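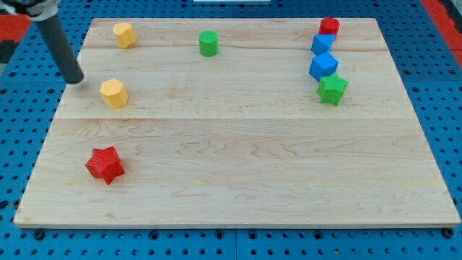
Do you like fiddling with blocks? Come and spend a Friday with us!

I'm Ming-te Man and I run the play sessions at Fandmont, a small toy workshop on the Pledcombe side of town. We make colored blocks for kids and grown-ups, and I'm looking for 10 people to come in and try a new set before we settle on the shapes. You don't need to be good at puzzles (I'm terrible at them), and you don't need to have kids. I'd just love to see what people do when they sit down in front of a board and a pile of blocks and get left alone for a while.

A session takes roughly 2 hours, with a tea break in the middle. First you get free time to build, sort or push things around however you like. After that I'll give you five short tasks, like making a pattern from memory or explaining a layout to a partner who has their back to you - that one gets loud! At the end we sit down and talk. I want to hear which shapes felt nice in the hand, which ones you kept avoiding, and whether the colors helped or got in your way. We argued for weeks about the yellow hexagon, so please have opinions about the yellow hexagon.

You can sign up if you're 16 or older and can sit or stand at a table for the session. If you have trouble telling colors apart, I'd be especially glad to have you. Same goes for anyone with stiff or sore hands, and we can take as many breaks as you want.

You'll get a $30 gift card for the Chiang bakery next door, plus a finished set once they're ready in April. Snacks are on us too.

We're upstairs in the Gireven building, and there's an elevator. Sessions start at 10 in the morning or 2 in the afternoon, so tell me which one suits you. To sign up, call the workshop and ask for me, or leave your name and number at the front desk. If you'd like to come with a friend, put both names down and I'll try to seat you together.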